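3.2 Making the bed

Adesuwa Effiong and Dušan Kovačević timed this task in the Brindau dorm in September. Each of them did it three times. The top cloth was bunched up before every run, and the clock stopped when it was folded.
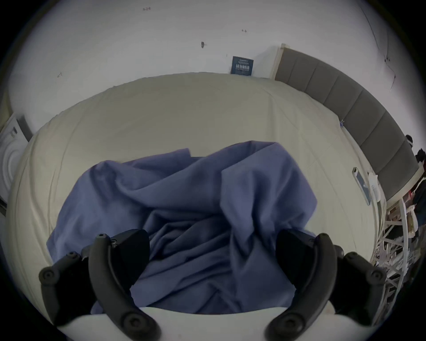 Figure 2. Crumpled blue cloth on the cream sheet.

Finding a corner took longer than folding. Dušan's second run was left out of Table 3 after he lost count of the folds and began again.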